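Swing Basics, Block 2: Triple Steps and Keeping Time
Notes to go with the July classes at Drustanham

Hello again! I promised I'd write up what we covered because I talk too fast in class and half of you were too out of breath to take it in. Read it with some music on if you can.

First, the triple step. It's three weight changes squeezed into two beats, and we count it "tri-ple-step". Most of you are making it far too big. Keep your feet under your hips, let the knees stay soft, and think of the middle step as hardly a step at all - more of a quick change of mind. If you're bouncing up on your toes you'll be worn out before the first chorus.

The basic is a six-count pattern: rock step, triple step, triple step. Leads start back on the left, follows back on the right. Please don't fall into the rock step! Your weight goes back just far enough to come forward again, and your chest stays more or less where it was.
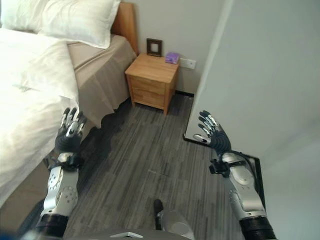
Now, the hold. I saw a lot of elbows creeping behind ribs. Keep them in front of you, with a bit of tone in the arm, so that when your partner moves you feel it in your back and not your shoulder. Vandana Sengar, who taught me for years, used to make us dance whole songs joined by one finger each, and I still think it's the quickest cure for pulling. Try it for two songs and then swap roles.

Timing next. Clap on 2 and 4 while you walk on every beat, and only add the triples when the clapping feels boring. Start slow. Anything with a steady bass will do, and you can work up to the faster tracks on the Skodo playlist when you're ready (the last one is a beast, leave it for now).

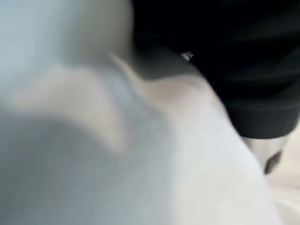
Photo: Halvard Fjeld

For homework, ten minutes a day beats one long slog. Do the basic on the spot, then turning slowly to the left, then with your eyes shut. Socks on a smooth floor are fine for this, but go easy on the turns.

Next time we start the side pass and the tuck turn, so have your rock step tidy by then. Bring water, and shoes that stay on!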